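Hemming kids jeans, quick version

Did 4 pairs last night so writing this down before I forget. Regular needle is fine for thin denim, 100/16 for anything thicker. Thread to match the old hem.

Step 1. Wash and dry first. Twice if new. Denim shrinks, dont skip.

Step 2. Lay flat, legs side by side, smooth out with your hands. Measure the inseam from crotch to hem. Both legs!! Write it down.
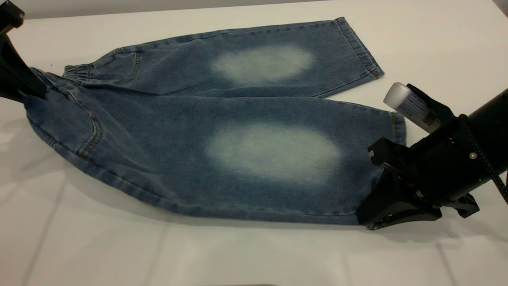
Step 3. Mark and cut. Chalk line at finished length, then another 2 inches below. Cut on the lower one.

Step 4. Fold up an inch, press, fold again, press. Pin at the side seams.

Step 5. Sew slow over the bulky bits, hand wheel if it sticks. Backstich at the end. Trim threads, press again.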